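2022-01-31

Long one today, so this entry is going to ramble. I got in before the heating had really kicked on, made a terrible coffee, and went straight back to the Barajas gripper versus Flillard gripper business that I promised myself I'd finish before the month ran out. Well, it's the last day of the month. Naturally.
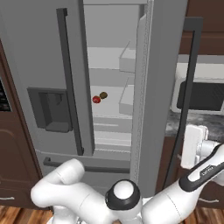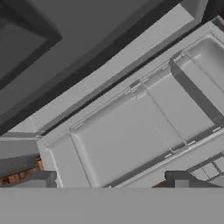 Both from the kitchen sim, fridge open.

So the whole question is which gripper we tell the Cinville people to order, and I've been going back and forth on it since September. The Barajas has the flat fingers and opens nice and wide, and the Flillard is slimmer but has that fussy rounded tip I've never warmed to. On paper they're close. In the sim kitchen I wanted the fridge task for the comparison, and I'm glad I stuck with it, even though everybody would rather watch drawers. With the right-hand door swung open like that, you've got a long dark handle to deal with on the outside, and then the little round food on the middle shelf, the red one touching the darker one. That pair is what I keep coming back to! Getting the red one out without nudging its neighbor is a much better test of a fingertip than any handle, and I should have been scoring it from the start.

I did 20 runs with the Barajas and 20 with the Flillard, same start pose, same controller gains, 300 seconds allowed for each. The Barajas won on the handle and it wasn't close. The Flillard won on the food, by less than I'd expected, and it lost 5 runs outright to one silly thing: it would close on the handle a bit too high, where the bar curves, and slide off. I can probably fix that with a lower grasp point. But then I'd have to give the Barajas a tuned grasp point too, to be fair, and there goes another day.

Then the cameras, ugh. The close view is the one I've been fighting with. That big gray band along the bottom is the arm itself, and it eats so much of the picture that the policy has to make do with whatever is left over, mostly the door bins. I tried tipping the camera mount up a little and got more shelf, which was lovely, and then lost the fingertips, which was less lovely. Tipped it back. Tried it sideways. Ate a granola bar. I think the answer is a longer bracket, but Prekent only makes the one length, and printing our own means I have to be nice to the printer -- and the printer and I are not on speaking terms right now.

The other thing I noticed (writing it down so I don't forget) is that the new controller is much smoother on the approach but it dawdles. It gets nearly there and then creeps. The old one just went for it, and bumped things, but at least I could go get lunch on time. I'd like to try the new one with the old speed cap and see if it still behaves near the door.

For now I'm leaning Barajas for Cinville, with a softer pad. I haven't told them yet. I want to rerun the handle grasps first with the lower point, both grippers, and I need to remember to save the logs in the right folder this time.

Home late, soup from the freezer, bed.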